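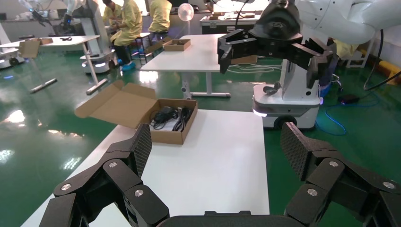
Records and Retention, Week 6
Handout: The box in the spare room, or why organizations keep things

Instructor: Karine Perron
Read before section. Bring the Abubakari chapter, the one with the bad photocopy on the second page.

1. Where we left off

Last week we ended with the difference between storing and keeping. Storing is what happens when you put a thing somewhere. Keeping means somebody could find it again and say why it's there. Most of what offices call an archive is storing with a nicer door.

A few of you asked whether this distinction will be on the final. It will.

2. The Trirbridge move

Our case for this week is Trirbridge, a mid-sized insurance office that changed buildings one May. The lease ran out faster than anyone had planned for, which is how leases behave. Ghislain Boychuk was handed the job of deciding what went along. He had 45 days and a spreadsheet with one column.

The inventory came to 2,978 items, not counting furniture. Boychuk sorted them by asking each department what it needed. Every department needed everything. Claims needed a drawer of keys to a filing cabinet that had been sold. Accounting needed the manual for a fax machine, and when pressed, needed it more.

Nearly 300 items had no owner at all. These are the ones we care about. Look at how they were labeled: "misc," "misc 2," "old," "ask Harpreet." Harpreet Petrenko had by then moved to another branch, and when asked, she said she had labeled none of them.

3. Terms

Orphan item: a thing with no owner and no stated use, which is still taking up a shelf.

Courtesy retention: keeping an item because throwing it out might hurt someone's feelings. Often the someone has retired.

The just-in-case rule: the belief that a thing will be needed the week after it leaves. Everyone has one story that proves this, usually involving a charger.

Review date: the day written on a record when someone must look at it again and decide. A record without one is kept forever by default. Fülöp calls this "the quiet yes" (see reading 2).

4. Two ways of looking at it

Orsolya Fülöp's view is that keeping too much is a cost problem. Shelves cost rent and searching costs hours. She would give every item a review date on the day it arrives, and if the date passes without an answer, out it goes. She is very firm on this and I have seen her office. There is a chair in it.

Amrit Bouchard takes the other side. People hang on to things, he argues, when they don't trust the system to remember for them. Take away the extra copies before you fix the trust and you get a second, secret set of copies, generally under a desk. He found exactly this at Skindex, where a strict clean-out policy was followed by a sharp rise in the purchase of tote bags.

I lean toward Bouchard on the cause and Fülöp on the cure. You may lean wherever you like as long as you cite a page number.

5. What Trirbridge did

Boychuk moved the orphan items into one room in the new building and posted a sign-out sheet. Anything signed out stayed with whoever took it. Anything left at the end of the period was to be recycled or shredded, depending on what it was.

Before the deadline, 98 items were signed out. The rest were granted an extension. Then they were granted another one. By the time Bouchard visited, the room had a name on the floor plan ("Resource Room") and its own line in the cleaning contract. Someone had put in a second shelf.

Think about what the extension did. Was anyone actively choosing to keep these things? Who would have had to say no, and what would it have cost them?

6. For section

Write one page on a single object in your home or workplace that has outlived its purpose. Say who owns it, what it was for, and what review date you would give it. Please don't bring the object. We had a problem last year.

Then compare your page with the Trundar retention schedule in the course packet. Trundar lists a retention period for the retention schedule itself, and I'd like at least one of you to work out whether it has expired.

Pages are due Sunday by 9 p.m. Late ones go in the pile on my windowsill, which has no review date.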